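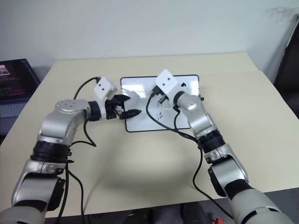 STOKAMAU, March 26, 2006

By the Prindel Kids' Money Page

Last August I ran a lemonade stand for 16 days, and I want to tell you about the day I thought somebody had robbed me.

I had sold a lot of lemonade. I knew I had, because my feet hurt and I was sick of the smell of lemons. I'd been writing every sale in a notebook, and when I added it all up the notebook said I had made a profit. Hooray! Then I opened the cash box and there was almost nothing in it. I counted it again. I looked under the box. I even looked under the dog.

Nobody had taken a cent. I just didn't know yet that profit and cash are two different things. Grown-ups who run real businesses get mixed up about this too, so if you get it now you'll be ahead of a lot of them.

Let's start with profit. Profit is what you earned minus what it cost you to earn it. Say you sell a cup of lemonade for a dollar, and the lemons, sugar and cup for it cost you 40 cents. Your profit is 60 cents. Easy so far.

Cash is the money you can hold in your hand right now (or that's sitting in your bank account, which counts the same). You can buy a sandwich with cash. You can't buy a sandwich with profit, and believe me, I was hungry enough to try.

So how did they get so far apart?

Well, the first thing was my customers. The kids from the Fudcombe swim team came by every afternoon, and they never had pockets, so they said they'd pay me at the end of the month. I said sure! I wrote every cup down as a sale, and that was the right thing to do, because I really had sold them. But the money was still at their houses. Bookkeepers have a name for money that people owe you. They call it accounts receivable. "Receivable" just means you're going to receive it. You hope.

The second thing was sugar. I found a giant sack on sale and I bought it, and it cost me a big handful of dollars all at once. I'd only used a little of it by the time I looked in the box. The sugar I used up was a cost of the lemonade I'd sold. The sugar still in the sack wasn't a cost yet — it was something I owned, waiting to be used. That's called inventory. My cash was gone, but it had turned into sugar, and it was sitting in the garage.

The third thing was the pitcher. It was a beautiful big pitcher with a spout, and I planned to use it for years. When you buy something that lasts a long time, you don't count the whole price as a cost on the first day. You spread it out, a bit for each year you'll use it. That spreading out is called depreciation. It's a long word for a pretty simple idea. My notebook only took off a small piece of the pitcher's price, but the store wanted all of it, right then, at the counter.

Now you can see where everything went. Some of it was with the swim team, some of it was sugar, and some of it was a pitcher.

It can go the other way too. Suppose the store lets you take your lemons today and pay next week. You've used the lemons, so they count as a cost, but the cash is still in your box. You look richer than you are! Don't spend it. The lemon money belongs to the store, and they'll want it.

Big companies keep track of all this on a page called a cash flow statement. It starts with the profit and then goes down the page, adding and subtracting, until it gets to how much the cash really changed. One company might write that customers owe it 3,317 dollars more than last year, so it takes that off. Another might have sold off a lot of the stuff in its warehouse without buying more, so it adds that back.

You can make a little one for yourself. Try it with anything you sell, like bracelets or cookies or dog walks. I'll do one for you with small numbers. Say your profit is 16 dollars. Your friends still owe you 7 dollars, so take that away and you've got 9. You also bought 6 dollars of beads that you haven't used, so take that away too. That leaves 3 dollars, and if you paid for everything else in cash, your box should have 3 dollars more in it than when you began.

If it doesn't, look for something you forgot to write down. With me it's usually a snack.

The swim team did pay up, by the way, mostly in nickels. I still have some of the sugar.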